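Notes on the White Plastic Stools

Posted 1 Aug 2023 in Household

Readers who wrote in May about the bathroom shelves asked whether the same attention would be given to seating. The present entry is confined to one item, the small white plastic stool with four detachable legs, which this household has used in the kitchen, the shower room and the back porch at Ferelley for the past 8 years. Two of the original stools remain in service. A third, bought in the spring, is of the same general type and came from Tidevgate, where it was sold flat with the legs in a separate bag.

It should be stated at the outset that no payment or discount was received from any shop. The stool cost £18, which is more than the earlier ones cost and a good deal less than the painted stool from Costello, which lost a rung and was given away.

Assembly

Assembly is best carried out with the seat face down on a firm table. A towel may be laid underneath if the surface of the table is a good one. The legs are offered to the corner sockets one at a time and pressed home by hand with a slight twist. A mallet should not be used. One was used on the second stool, and a fine white line has been visible near that socket ever since.

The leaflet supplied advises fitting the legs in diagonal order. This was followed on the new stool and the result stood level on the kitchen tiles at the first attempt. The older stools were assembled in no particular order and one of them has always rocked. The floor of the shower room slopes towards the drain, however, and it would be unfair to lay the whole of the blame on the stool.

Once the legs are in, each should be tried by hand while the stool is still upside down. Any movement at the socket is far easier to feel in this position than when the stool is standing. A leg which turns freely should be withdrawn, the socket wiped out and the leg fitted again.

The underside

The underside of a stool receives very little attention in most homes, and it is the part which most requires it. The seat is hollow beneath, and the ribs and crossed struts which give it strength also provide a great many corners in which soap, talc and hair may settle.

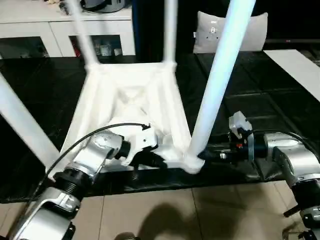

Fionnuala Sheehan writes that she stands hers in the bath, legs in the air, and fills the hollow of the seat with warm water and a spoonful of washing soda, leaving it there for the length of a radio play. She adds that an old toothbrush is too soft for the inner corners and that a bottle brush does better.

Her method has since been adopted here, with the exception of the radio play. The soda was left for half an hour on the worst of the older stools and most of the grey film came away with the bottle brush. What remained was limescale, which was treated with white vinegar on a separate day. The two should not be put in together, as each spoils the work of the other. Bleach is avoided in this household on all white plastic. It was applied some years ago to the lid of a linen bin, which is now the colour of weak tea.

After rinsing, the stool is stood on its feet with one side propped on a folded cloth so that trapped water may run out. It is not returned to the shower room until the following morning.

Storage

The legs of the older stools splay outwards and the stools will stack, although the pile is not elegant. Two are kept in this way beneath the porch shelf. The new one does not sit properly on top of them, its seat being slightly narrower, and it has therefore been allotted a place of its own beside the airing cupboard. Clodagh Gallagher has asked that it be moved, having met it twice in the dark. The matter is under consideration.

Feet

The rubber feet on the oldest stool had worn through on one side and were replaced last month with a packet from Trilanus. These were a tight fit and had to be softened in hot water before they would go over the ends of the legs. They have left no marks on the tiles so far. The packet contained more feet than were needed, and the spares are in the drawer with the picture hooks, under the roll of green string.

Correspondence on the painted step stool has been received and will be answered in the next entry, together with a correction to the measurements given for the bathroom shelves.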